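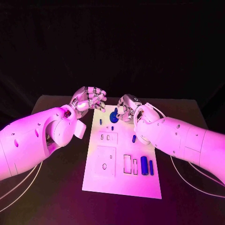
4. Payment Control in the Road Repair Contract

4.1 How a repair is ordered and paid

In Drusonano the city does not repair its roads with its own workers. Since the old road crew was closed, the work is given to one main contractor, Verbeke, under a contract that is renewed every four years. The price of each kind of repair is fixed in a list at the back of the contract. A small pothole has one price, a broken curb has another, and a sunken drain cover has a third, which depends on the depth. The city pays per repair and not per hour.

When a resident or an inspector reports a damage, the roads office opens a work order in Umport, the record system that the city uses for all its outside contracts. The contractor receives the order, does the repair, and marks it as finished. After this an inspector from the roads office should visit the place and sign the order. Only a signed order can be sent to the finance office for payment.

There is one exception, and most of this section is concerned with it. For an order below 2,000 euros the contract allows that the inspector signs "on the basis of the contractor's report." The wording was taken from an earlier contract for the cutting of trees, where the sums were small and the orders few. In road repair the situation is different. Nearly every pothole falls under the limit, and so the exception has become the normal way of working.

4.2 The sample

We asked the city for a list of all closed orders in the last full budget year and drew 200 of them by lot. For each order we requested the first report, the contractor's finishing note, the signed order and the invoice. The roads office gave us these papers with good will, although the older ones were kept in boxes by street name and not by order number, which made the search slow. In two cases the street had been renamed during the year and the papers were found under both names.

We did not measure the quality of the repairs. A pothole that was filled in spring can be open again in winter for many reasons, and we are not road engineers. Our question was a more narrow one: could a person in the finance office, who has only the papers, know that the work was done?

4.3 Findings

In over 80 of the sampled orders the file held no sign of any visit by an inspector. The signature was there, but the field for the date of the visit was empty. Under the exception this is allowed, and we do not count it as an error. However, it means that for a large part of the sample the only proof of the work is a note written by the company that is paid for it.

A smaller group is more serious. For 20 orders we found a second order for the same kind of damage at the same house number, opened and paid in the same year. Some of these may be true repeat repairs. Heavy trucks use several of the streets in question, and the contract gives the contractor no duty to come back free of charge, so a second payment may be correct. In other cases the two finishing notes had the same text, with the same spelling mistakes, and we could not decide from the papers if there had been one repair or two. We reported the order numbers to the city and make no claim here about the intention of anybody.

The finance office checks the price against the list, and it does this well. We found no invoice with a wrong unit price. It does not check the address against earlier orders, and Umport gives no warning when an address comes back. Cor Cuypers, head of the roads office during the period studied, told us that such a warning was requested when the system was bought, but that it was left out to keep the price down. We could not find the request in the purchase file. The file is not complete -- the first tender round is missing from it -- and therefore we can neither confirm nor deny his memory.

4.4 A comparison inside the same city

It is useful to look at the contract for shared bicycles, which the same city signed with Velow. The sums are lower, and the public interest in it has been much greater, with several long debates in the council. Here the city pays a fixed fee for each parking place that is kept in working order, and a clerk visits a part of the places every month. The places are chosen by the clerk and are not made known to the company before. If a place is found broken, the fee is held back for the whole month.

The clerk needs two mornings for this. The visits began in July, some weeks after the contract started, and the first months were therefore paid without any control. From then on the files are complete. When we asked why the same method was not used for the roads, we received different answers. The finance office said that the inspectors belong to the roads office. The roads office said that it has three inspectors for the whole city and that they are needed for new damage reports. Both answers are true, but they do not explain why the time can be found for bicycles.

4.5 What the city has changed

After our first draft the limit for signing without a visit was discussed again. Bram Lambrechts, who was responsible for the contract file, proposed to keep the limit but to add visits by lot, as in the bicycle contract. The council accepted this on 2020-01-20. The contractor had no objection, and asked only that the visit should take place within a fixed number of days, before traffic and frost can change the surface. We find this a fair request.

The address warning in Umport is still not in use. Until it is, the finance office keeps a separate list by street, updated by hand. We could see this list for the first weeks only, and it is too early to say whether it will be kept up during the busy months after winter. The question of the repeated orders is with the city's legal office, and its answer was not available to us when this text was closed.

Figure 1. Two robot hands over a dark tabletop with a white task board, in pink light.

Filed under: City Finance, Contracts, Public Works
Search this volume... Go
Contact the editors | Copyright and reuse | Back to top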